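# Skillent household gripper, six weeks in

Reviewed 16 September 2019

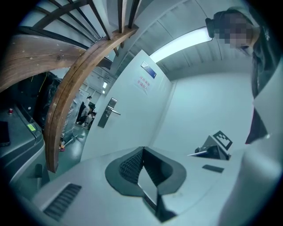

*The gripper in the stairwell, looking up past the handrail toward the door.*

Every spring a company promises to fold my laundry, and every fall I'm still folding it. So when Skillent offered me a long loan of its gripper, along with the Dondeck arm and the training software, I said yes mostly to have something new to be disappointed by.

Three stars. That's higher than I expected to go.

**What you get**

The kit splits in two. There's a handheld gripper you carry around and do chores with, so the software can learn from you, and there's the same gripper bolted to the Dondeck, which then has a go by itself. The finger is a wide black scoop of a thing with a textured lining. It looks like it belongs on a salad bar. For picking up socks, it's the best shape I've tried, and I've tried the Eichhorn pincers, which handle a sock the way you'd handle somebody else's.

Teaching it means doing the chore over and over while holding a gadget where your hand ought to be. Skillent suggests 60 demonstrations per task. I did 137 for "put the mug on the shelf," which is more mugs than I've put on shelves in the rest of my adult life. My neighbor Henrik Janssen did 40 more on a Saturday, then remembered he had a dentist appointment.

**Mugs and dishes**

Good. With a mug on a clear counter, handle facing any direction, the arm gets it onto the shelf nearly every time. It takes a bit under a minute. Put two mugs close together and it pushes both of them toward the edge until you hit the stop button. Plates are out of the question. Bowls are fine if you own deep ones.

**Laundry**

It moves laundry. From the basket to the bed, one piece at a time, in no order I could follow. Towels get folded once, and the second fold is more of a gesture. Shirts end up in a shape my aunt Elfriede would call "put away" if she was expecting company in five minutes. The manual lists fitted sheets as "in development" and I wish them well.

**Stairs**

The handheld part goes anywhere you do, stairs included. The arm goes nowhere. It weighs as much as a teenager and is about as willing to come down for dinner, so if your washer is in the basement and your closet is on the second floor, you're the conveyor belt. I asked support about this. Ilse Hinrichs wrote back the same day, very polite, and told me a wheeled base is planned for May. She didn't mention wheels that climb.

**On the shop floor**

Fletcher Te Moana runs second shift at Cokimmont, where they pack hinges and drawer slides, and he's had the same gripper on a bench since before I got mine. He's happier than I am. His parts come down the line the same way up, under the same lights, and the bin never moves. One night it packed 924 hinges with a single jam, and he spent most of that shift doing paperwork he'd been dodging. When a carton shows up with the flaps closed, though, it stops and waits for a human – same as at my place, only he's paid to be there.

I think that's most of the answer to whether machines can do chores yet. A bench can be made to hold still. My kitchen has a cat in it.

**Gripes**

- The marker plate beside the finger needs to stay clean. A thumbprint of peanut butter cost me an evening.
- The software wants to update right when you've got wet hands.
- The finger lining picks up lint, and the cleaning brush is sold separately.
- No quiet mode. Svenja Hellwig downstairs has asked twice what I'm building.

**Should you buy it?**

For a small shop with one boring, repeatable job, yes, and soon. For a house, rent it for a month if your dealer allows that, teach it the mugs, and have your friends over to watch – the towels are worth seeing once. I'm sending mine back on Friday. I'll have to box it up myself.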